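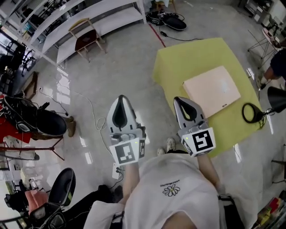 # Purkar Low Table Notes

Plain-text notes on setting up a low table on a hard floor: the cloth, the board, the lamp and where you put yourself. I started these for my own use in the Isbridge room and they kept growing, so now they have a folder structure and a README and I'm very happy about both.

The setup in the photo is the one I call `base-pink`. It has a yellow-green cloth, the pale pink board lying at a slight angle toward the right side, and a black desk lamp at the right edge with its shade turned in toward the table. I love this one! The pink and the yellow-green shouldn't get along, and they do.

## What's in the folder

```
purkar-low-table/
 layouts/ 114 layout notes, one per file
 cloths/ color, size, washing, how each one drapes
 boards/ 9 boards, with marks and chips listed
 lamps/ placement notes
 CHANGES.md
```

Every file is plain text in UTF-8. You can read the lot without installing anything.

## A layout note

Each one looks like this:

```
name: base-pink
cloth: yellow-green, spread past the table edges
board: pale pink, right side, slight angle
lamp: black, conical shade, right edge
lamp_aim: toward table
floor: tile, glossy
mark_on_board: yes, near lower right corner
```

Left and right are always given from where you sit, facing the table. Older notes used the door as the reference point, which was fine until I wanted to use a second room. If you find one I missed, please tell me.

`mark_on_board` sounds fussy, but it's my favorite field. Several of the boards are nearly the same shape, and a faint mark near one corner tells you which way around you've put it. Marek Vávra suggested writing the marks down and it has saved me a lot of turning boards over.

## Setting up base-pink

1. Put the low table down and sit in front of it before you do anything else. If you have to lean to reach the middle, pull it closer.
2. Spread the cloth and let it hang over the edges. Don't tuck it. Smooth the top from the center out.
3. Lay the board on the right side, turned a little.
4. Stand the lamp at the right edge and point the shade at the table.
5. Coil the spare cable next to the lamp base. A loose loop on the cloth is fine.
6. Sit down again and look at the board from your own height. Glare is much easier to spot from here.

On glossy tile the lamp can show up a second time in the floor. Lowering the shade a touch usually fixes it. The cloth helps too - a wide drape covers a good bit of tile.

## Cloths

The cloth files are the most fun to read, in my opinion. Nam is the smooth one, Zemadus is the heavy one that holds a fold for days. Widths are in centimeters, and the widest goes to 200. Wash notes are there for everything except the two newest.

## Known gaps

- 59 of the layouts have no lamp notes. They were written in daylight and I didn't think of it.
- Color names are mine. "Yellow-green" covers a lot of ground, and what I call pale pink may be peach to you.
- There's nothing yet on round tables. I'd love to have some!
- Floor type is missing from most of the early files.

## Adding your own

Copy any file in `layouts/`, rename it and fill in what you know. Leave a field blank if you aren't sure. Short notes are welcome, and so are odd color combinations - those are the ones I end up trying the same evening.

## Changes

- April 25, 2018: left and right now given from the seat, board marks added
- Next: lamp notes for the daylight layouts, hopefully by August

Text is free to copy and change. Keep the folder name if you pass it along whole.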